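Flolleck (robot arm project)

Flolleck is a home-built robot arm project begun by Wyn Phillips, a self-taught maker. It grew out of an earlier attempt called Esteban and is built partly at home and partly in Zavmont, a shared workshop where members pay for bench space and the use of tools. The project covers the arm's gripper, mounting, wiring and control software. Its stated aim is to pick up and put down small household objects on an ordinary kitchen counter.

Name

The name was first given to a folder of drawings and has no known meaning. Phillips has used it since for the whole project, including the software. Members of Zavmont often shorten it to "Floll", and the short form appears in some of the file names.

Background

Esteban, the earlier arm, used hobby servos and parts cut from plywood. It could lift a matchbox but sagged when fully stretched out, and the wrist joint wore loose after a few weeks of use. Phillips kept its power supply and the emergency stop button and took the rest apart. A written account of what went wrong was pinned up in the workshop and later became the first page of the Flolleck build notes.

Work on the new design started with the gripper. Several sets of fingers were printed and thrown away before the present shape was settled on. The early ones were too thick to get under flat objects, and one pair snapped at the root when the arm was driven into the bench by mistake.

Design

The project separates the gripper from the arm, so that either can be changed without touching the other. The gripper fixes to a plate at the wrist with four screws. Its fingers can be swapped by hand, and spare sets are kept in a tin with the date of printing written on each bag.

The wrist plate was drawn by Phillips and cut at Zavmont. It weighs 76 grams in its present form. An older version was heavier and stiffer, but it used up too much of the load the arm could carry. The full reach, measured from the wrist plate to the fingertips, is 203 mm with the standard fingers and slightly less with the short ones.

Cabling has been the cause of more stoppages than any other part of the build. A cable that is too short pulls tight when the wrist turns, and one that is too long catches on things standing nearby. The build notes advise leaving a loop at the side of the arm and moving every joint through its full range by hand before switching on.

Software

The control program is called Zakora. It runs on a second-hand desktop computer and stores each movement as a list of positions with a speed for each. Movements can be played back, edited line by line or joined together. Zakora has no screen display beyond a plain text window — Phillips has said that a better one may be added once the rest is working.

Speed is limited in the settings file. For work over a counter the limit is set at roughly 80 mm per second, and anyone running the arm is expected to keep a hand near the stop button. A separate setting holds the lowest height the fingers may reach, which has to be measured again whenever the mounting is moved.

Kitchen trials

Trials at the workshop bench used wooden blocks on a bare surface. The kitchen trials differ in that the counter is left in its everyday state, with food packets, pots and storage boxes in their usual places. A path that is safe over a clear bench may pass straight through a carton or a jar on a counter, and the height at which the arm travels between points matters a good deal more.
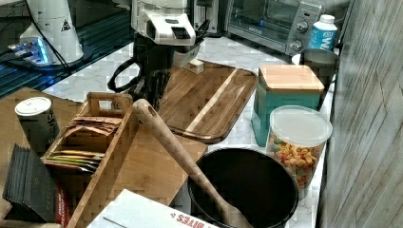
The arm over a cutting board on the kitchen counter, with a small white block near the gripper tips.

Small blocks remain the usual test object. They are cheap, they do not roll, and a dropped one does no damage. The build notes set out a trial as 5 attempts from the same starting position, after which the block is moved and the attempts are repeated. A lift counts only if the block is held clear of the surface and set down again without tipping over.

Raised edges need extra care. Where an object lies close to a rim, one finger may land on the rim and stop the gripper closing fully. The notes suggest turning the wrist so that both fingers come down inside the edge, or approaching more slowly and closing at a greater height. Pale objects on pale counters have to be lined up by eye from the side, as they are hard to judge from above.

Documentation

The build notes are kept as a plain text file with hand-drawn sketches scanned in. A printed copy is held at Zavmont and is marked up in pencil by members who have tried the steps themselves. The version dated September 28, 2022 added the chapter on cabling and corrected the screw lengths given for the wrist plate.

Drawings for the fingers are included in full. Those for the wrist plate are given as outlines only, with the hole spacing left to be measured from the arm in use.

See also

Esteban (robot arm)
Zakora (software)
Zavmont workshop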